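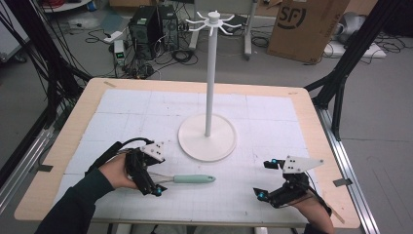

The Thesis Formula, One More Time

Every April the same handout makes the rounds, and every April I get a stack of essays that open with the same sentence wearing different hats. You know the one. "Although some people believe X, Y is true for three reasons." The Visico writing guide prints it in a gray box on page 4 and tells students it works for any subject. I have my doubts.

I read 20 drafts for the Flemberg writing center last month, all on local history topics, and 16 of them used the formula word for word. A few were fine essays. But in most of them the writer had plainly picked the three reasons before reading a single source, and then went hunting for quotes to fit. One student had a wonderful letter from a mill worker complaining about her landlord. It went into paragraph three as proof that "wages were low." The letter hardly mentions wages.

The usual defense is that beginners need a frame and can throw it away later. Maybe. I'd like to see who throws it away. The college freshmen I meet are still using it, and they get nervous when I ask what their second reason has to do with their first.

What I'd suggest is dull. Read two sources before writing any thesis at all. Write down the question you're stuck on, in your own plain words. Draft a page or so trying to answer it, and pull the thesis out of the end of that page, where it usually turns up.

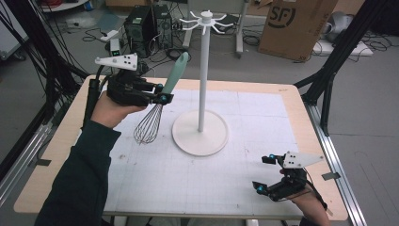

Mercedes Montoya wrote in after the last issue to say this is easy advice for people with small classes. She has students who will stare at a blank page for a full hour, she says, and the formula at least gets them to the bottom of it. She also thinks I'm too hard on three reasons: "It could be two or five. The number was never the problem. They stop thinking once the blanks are filled."

Fair enough, and I don't have an answer for the class hour. I do think her last point helps my side more than hers. If filling in the blanks is where the thinking stops, I'd want fewer blanks.

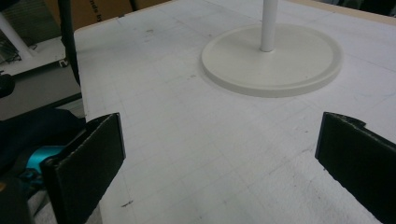

The other claim I keep hearing is that graders like the formula. Grillbridge sells a whole prep packet on that idea. I asked Erdal Canpolat, who scored placement essays with me for 3 summers, and neither of us could remember giving a point for it. We remembered plenty of essays we couldn't tell apart by lunch – good spelling, tidy paragraphs, nothing in them.

If you teach it anyway, try one small thing. Have students rewrite the thesis after the draft is done, with the first version covered up, then compare the two. If they match exactly, I'd ask what the reading was for.

Send your before-and-after pairs to Yesenia Quintero at the center desk by the end of the month. She'll take the names off before I see them.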